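Moved the lunch table

I've been putting off writing about the back room because it isn't finished. It probably won't be until August, when the electrician can come back, but the table is in and we've been eating lunch at it, so I may as well put down where things are up to.

For anyone who hasn't read the earlier posts, this is the room behind the kitchen in Oltville, the one with the bad lino. We wanted a spot for making and eating lunch that wasn't the kitchen bench.
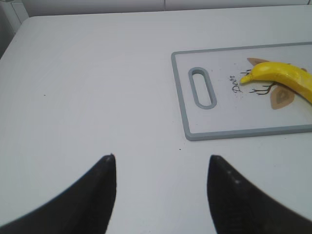
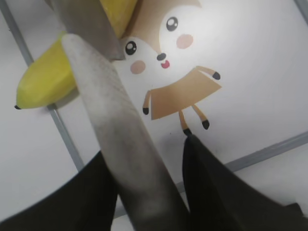
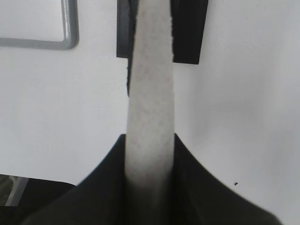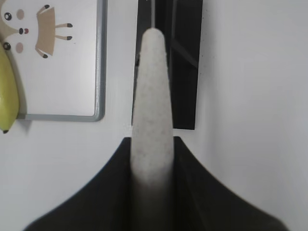 Cutting board in the first one, banana in the second, and a bit of the wall in the last.

The table first. I wanted white and I wanted rounded corners, having walked into the corner of the old one most mornings for years. The old one was a brown extension table from my aunt in Killby and it went back to her, as she'd asked for it twice. The white one came second-hand and needed a proper scrub with bicarb and a damp cloth. It marks a bit. Tea rings come off if you get to them the same day, and turmeric has to be kept off it altogether. I put a tray down now if there's curry.

It sits hard up against the wall. I tried it out in the middle of the room for a week and you had to shuffle around sideways to get to the back door, so against the wall it went. You lose the seats along that side, but there are only two of us on most days and we weren't using them.

The walls are a very pale grey. I'd painted them white to begin with and with the white table it was like having your lunch at the dentist. The grey is from Grudden's, the hardware place on the highway, and one 4-litre tin did the room with enough left over for touch-ups. I've written the colour on the lid this time. Last time I didn't, and I ended up standing in the shop with a flake of paint in a sandwich bag.

The cutting board is the thing people comment on. It's white with a light grey rim and a long oval hole at one end for picking it up, and it has a cartoon printed on it. Jui-lin Yen gave it to us when we moved in. She bought it at Minami, the little homewares shop near her work that has since closed, so please don't email me asking where to get one. I did have a look around for another and couldn't find it.

I wasn't going to use it. It seemed a shame to run a knife over the picture, so for a while it stood up behind the toaster. Then our old board split and I got it out for one sandwich and never put it back. I use it for bread and fruit, and things like bananas that barely need a knife. Onions, garlic and meat get done on the plain boards in the kitchen. I wash it by hand with warm soapy water and stand it on its long side to dry. If it's left flat on the table the water sits underneath.

The rim is handy. Crumbs mostly stay inside it and you can carry the whole lot to the bin. The hole is big enough to get my whole hand through, even in gloves, so I might put a hook up for it beside the door. I've been saying that since we moved in.

Bananas are a running issue. We go through a lot of them and they used to live in the fruit bowl with everything else, which meant the pears went off early. They get their own spot now. I buy them in two lots a week, a few yellow and a few still green, and anything that goes too spotty is peeled and put in the freezer for a cake. My banana cake takes 500 grams peeled, which is a fair few, and I've found it's better if they're thawed in a sieve so the water drains off. I'll post the recipe again if people want it. The old link broke when I changed the site over.

What it all cost, because someone always asks. I'd set aside 3,000 dollars for the room, and that has to cover the floor as well, which will be most of it. The table and the paint together hardly made a dent. The floor quote was higher than I'd hoped and I'm getting another one. The man from the first place wanted to take the skirting off and I'd rather he didn't, having only just painted it.

Still to do: the lino, a second power point so the kettle can live in there, the hook for the board, and some kind of light over the table. At the moment it's fine up until about half past four and then you're eating in the gloom. I had a look at wall lights at Grudden's but they were all either brass or enormous. If you have one you like and it's plain, leave a comment with the name of it.

The chairs are also wrong. They came with the brown table and they're slightly too tall, so your knees are close to the underside if you cross your legs. I could take a bit off each leg but I've seen what happens when people do that, with one leg always shorter than the rest. I'll keep an eye out at the tip shop for some lower ones.

Next post will be the floor, assuming the second quote turns up.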